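**Ticket:** Gripper opens during transfer to cradle, no fault raised
**Site:** Skedcombe, cell B
**Controller:** Skurnero, software 3.2
**Gripper:** Cosulo two-finger, serial over tool flange
**Opened:** June 2, 2020
**Priority:** High (part released above the floor, arm keeps moving)

The program picks a blue part, carries it over to the black cradle and lowers it. On some cycles the fingers open during the carry. The part falls, the arm finishes its path, and the cycle is recorded as good. There is no protective stop and no message on the pendant.

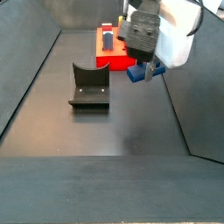
Fingers closed on the part in the first, open over the part in the second.

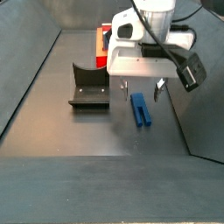
Cosulo support: Please confirm whether the gripper is opening on command or losing power. The two look alike from outside but leave different entries in the status register. Read registers 4 and 5 straight after a drop, before sending any other gripper command. Also send the force setting and the firmware version. Do not raise the force until this is done.

**Reply, Skedcombe**

Register 4 reads `0x0009` after a drop, register 5 reads `0x0000`. Firmware 1.7. Force is set to 60 in the program and reads back as 60. The power-on counter does not change across a drop, so we do not think supply is lost.

We ran 200 cycles overnight with part pick and place as normal and the lid interlock active. 14 ended in a drop. All of them were logged by the cell as complete. The drops are not evenly spread: there were none in the first hour, then several close together, then a long gap.

Things already tried:

- Fingers removed, wiped and refitted. No change.
- Carry speed halved. Drops still happen, and there may be more of them per run, but the test was short.
- Tool cable swapped for the spare. No change.
- Cradle checked for position. It has not moved on its base screws, and good cycles seat the part properly.
- Same program with no part in the fingers. The fingers still open now and then at the same stage.

The last one rules out slipping as the main cause, in our view.

**Cosulo support**

Agreed. `0x0009` is "idle, released by watchdog". The gripper has a communication watchdog. If it receives no valid message for the set period it goes to its safe state, and on your unit the safe state is configured as OPEN. That is the factory setting for this model. Register 5 stays at zero because a watchdog release is treated as a state change and not as an error. This is described in the register table but is easy to miss.

Please read register 22 (watchdog period) and register 23 (safe state).

**Reply, Skedcombe**

Register 22: `100`, in milliseconds.
Register 23: `0`, which the table gives as OPEN.

The cell program polls the gripper from a background thread. The polling interval was meant to be 50 ms. We added a timestamp to each poll and ran until the next drop:

```
poll t=41.802 status=HOLD dt=0.051
poll t=41.853 status=HOLD dt=0.051
poll t=41.942 status=HOLD dt=0.089
poll t=41.995 status=HOLD dt=0.053
poll t=42.131 status=IDLE dt=0.136
poll t=42.182 status=IDLE dt=0.051
```

The 89 ms gap passes without trouble. The 136 ms gap is where the fingers open. The program sees IDLE on that poll and does nothing with it, as it only checks for HOLD once, just after the pick.

The long gaps line up with the cell writing its cycle record to the shared folder. When the network is slow, the write blocks the same thread. That would also fit the uneven spread overnight, which overlaps the site backup window. The slower carry leaves the part in the air for longer, so there is more time for a long gap to land on it.

**Skurnero support**

Copied in by Cosulo. Two points from the controller side.

1. On software 3.2 file writes from a background thread are blocking. Software 3.4 has a queued write call. If you can't update, move the write to the end of the cycle, after the arm is back at the waiting point and the fingers are empty.
2. The controller will not stop the arm on a change of gripper status unless the status is mapped to an input. It is unmapped in the configuration file you sent. Map "object held" to a tool input and set a stop on its falling edge for the carry section only. If it is active during the place, the normal release will stop the arm.

**Cosulo support**

Set register 23 to `1` (HOLD LAST). The fingers will then keep their force when messages stop. Before changing it, check your risk assessment. HOLD LAST means a trapped finger stays trapped until communication returns or the manual release is used. If anybody reaches into the cell with the arm powered, the setting needs to be agreed with whoever signed the assessment.

We do not advise raising the watchdog period as the only fix. It moves the limit and leaves the blocking write in place.

**Reply, Skedcombe**

Changes made:

- Cycle record is now written at the waiting point.
- "Object held" mapped to tool input 0, stop on falling edge, enabled from the end of the lift to the start of the lowering move.
- Program checks status again before lowering and goes to the error branch if it is not HOLD.
- Register 23 left at OPEN for now. The assessment was written by Oyelaran and names open fingers as the safe condition. We have sent them the question.
- Register 22 left at 100.

For the stop test we suspended polling by hand in mid-carry. The fingers opened, the input dropped and the arm stopped. The pendant showed the new message. The part did fall, as expected with register 23 unchanged.

Repeated the overnight run with the backup window included. No drops, longest poll gap 61 ms. Records from May onwards are being rechecked against the inspection results, as any drop in that period will have been counted as a good cycle.

**Status:** Workaround in place, ticket held open for the Oyelaran answer on register 23 and for the update to 3.4.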